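Stop clapping for the robot

Went to the open day at Clumo in July. Whole afternoon, badge on a string, paper cup of coffee, the works. And I want to argue about one thing before I forget it, which is the clapping.

Every time the arm did anything, people clapped. Arm goes down – clap. Arm comes up – clap. I clapped too, I'm not above it. But by the third round I had started to feel like we were all at a school play, and I think that kind of applause is bad for robots and worse for the people who'll be asked to buy them.

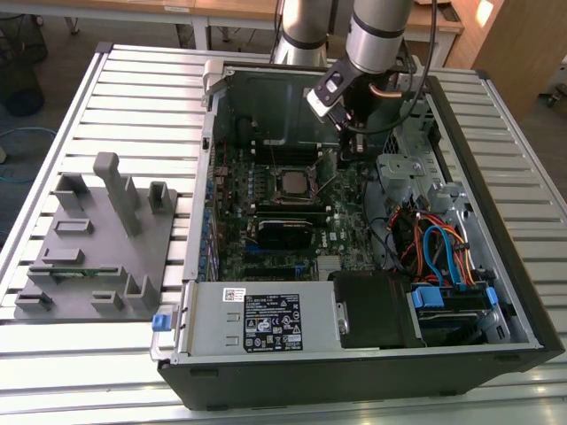

By Florian Carré | Opinion

The job on show was computer repair. Or the start of it. A desktop tower on its side with the panel off, an arm reaching in over the memory, a gray printed holder next to it with what looked like a memory stick parked in a slot. No cooler on the processor, so you could see the chip sitting there bare. Nothing glamorous. Old office machine, cables in four colors, exactly the kind of box that gets thrown out because a person's hour costs more than the part.

Which is why I think it's the right job! Far better than the dancing. I have sat through Brirnitard's show twice now and both times a machine waved at me and I learned nothing. Give me a power supply and a mess of wires. Real offices are full of these boxes, and most of what's in them still works when they go in the dumpster.

My trouble is with how it was presented. The host had a microphone and a script. The script said "seamless" a lot. It said the Pistetti line, that's their name for the whole setup, had done 123 parts that month. Parts of what? Put in, taken out, dropped? I asked. Got told there'd be a sheet. There was a sheet. It had 123 on it in bigger type.

So I hung around after the crowd went off to the sandwiches, and talked to one of the engineers, who was tired and therefore useful. She told me memory goes well. She told me the cables are a pain, they move when you touch them and then nothing is where it was. Of their last 9 practice runs on one older model, she was happy with six. Six! I'd have put that on the wall. It told me more than anything in the script, because now I know where they are and I can come back next year and ask for the new number.

Nobody clapped for that, obviously. She said it over a half eaten roll.

And the processor is the bit that should of been the main event. Anyone who has built a PC knows the feeling, holding your breath over the socket, all those tiny pins, one slip and you've wrecked a board. I've bent pins. Cost me a weekend and almost the price of the chip. My hands were shaking and I had done it before.

They have a close view from down by the gripper, and I'd have watched that for an hour.

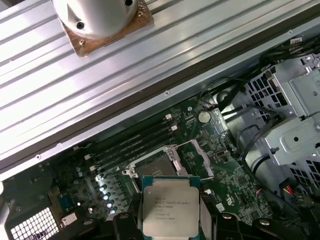
Clumo Open Day Coverage – Etim Magazine, Work & Machines Desk

A Xeon, E5-1650 V3, you could read it right off the lid, standing upright between two black fingers with the socket open just behind it. That's a picture of a hard problem. The load plate's up, the slots next door are empty, and there's not much room for anybody's fingers, metal or otherwise. I wanted the room quiet for it. I wanted someone to say what happens if the angle is off, how the thing knows, when it gives up and calls a human.

Instead the host talked over it, about the future of work.

I know the counter argument, I got it from the man beside me at the coffee urn. Open days are for families, kids, the mayor's office, you can't stand up there and list your failures. Fine. But kids are the best audience for failure there is. The only question from a kid all afternoon was "does it ever drop one" and the host laughed and moved on. Why? Answer her! She'd have remembered it longer than the free pen.

And the grown-ups in that room included people who fix computers for a living. I met two. They weren't scared exactly, more annoyed. They wanted to know which parts of the day it would take off them and which parts it would leave, and whether they'd be standing next to it or replaced by it. You can't answer that with "seamless". You can answer it with six out of nine and a list of what went wrong.

So, Clumo, if you're reading. Same tower, same arm, same cables next time. Lose the microphone. Put the tired engineer up front, give her a stool, and write the misses on a board where we can all see them. I'll bring my own coffee.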